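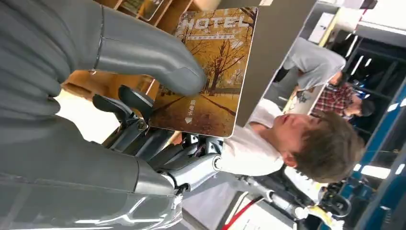 I have a new favorite in the key card collection, and it's all orange leaves! I never set out to collect these things. I kept one from a little place in Jerstead years ago, then another, and then friends started mailing me theirs (thank you, Valter Baptista, you have sent 14 so far and I love every one).

Most of them are boring, I admit. A logo, a phone number, maybe a pizza ad. So a card with a whole path of fallen leaves and rows of golden trees makes me want to put on a scarf and go walking right now, even with January almost here. Big white HOTEL across the top, a short line of Japanese down near the little arrow, and the rest is just fall. I can't read the Japanese, so if you can, please tell me in the comments!

I'm giving it a spot next to the snowy one from Plercombe. Then I need to buy more album pages, the kind with the small pockets, as I filled my last one over the holidays.

Posted 31/12/2020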